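Open day at Gendley: a look at the Gumuvance arm kit

Gendley opened its workshop to visitors on Dec 10, 2025, and I drove over for the afternoon session. The company sells the Gumuvance, a tabletop robot arm kit meant for small food labs, test kitchens and training rooms. We have been looking for something that can move small dishes and boxes between stations, so I went with a list of questions and a fairly open mind.

Parking is behind the building and the entrance is on the side, past the loading dock. The sign on the street still has the name of the previous tenant. Coffee was in the hallway. Visitors were split into small groups, and ours was led by Macario Contreras, who handles customer setup and spends most of his week on the phone with people who have just opened the crate.

We started at the packing bench. The kit ships in two boxes. One holds the arm and its base plate, the other the gripper, the wrist camera, cables and a bag of spare screws. Contreras laid out the parts in the order the manual uses. The printed manual is short and has decent drawings, but the wiring page refers to a connector color that changed in May, and the corrected sheet is tucked loose in the back. I would want that fixed before handing it to a new hire.

Assembly was next. A technician put the gripper on while we watched. The fingers come off for cleaning with ordinary hex screws, and Gendley sells them in 3 lengths. The controller has a fan that is louder than I expected in a small room. Someone asked about a fanless version and was told it is being looked at, with no date.

The longest stop was the demo area, where there were 4 stations in use. Each one runs the kit in teaching mode. An operator guides the arm through a task by hand controls, the software records it along with the wrist camera view, and the recordings are later used to train the arm to do the task by itself. Gendley suggests collecting 300 recordings per task before training. That is a lot of operator time, and it should go into any budget. The service plan can cover it: you mail in your dishes and containers, and their staff does the recording. Zelenák, the software that handles the recordings, runs on an ordinary desktop and lets you throw out bad runs from a simple list.

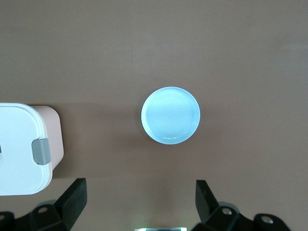 My main interest was how the gripper deals with things our own staff handles all day, and the operator screen was the best place to judge that. The wrist view looks down past both fingers, so you can tell where they are relative to the work without leaning over the table. I liked that the test objects were plain household ones. A small dish like the light-blue one is a fair trial for any two-finger gripper – there is only a raised rim to work with – and a lidded container with a clip on the side raises a different question, whether the arm is expected to move the box or open it. Contreras said those are taught as separate tasks and should be recorded separately. The plain brown tabletop makes everything easy to pick out on screen. Our counters are speckled and shiny, and I asked for a trial on a similar surface before we sign anything.

After that we got a short talk on pricing and support. The basic plan covers phone help and replacement fingers. The larger one adds the recording service and a site visit. Travel is billed separately, and the price sheet doesn't say so clearly.

Grosterska, the distributor for our area, had a table near the exit. They rent the kit by the month and will credit part of the rent toward a purchase. I took their form. They need the bench dimensions and a photo of the nearest outlet, and I'll send both this week along with the counter sample.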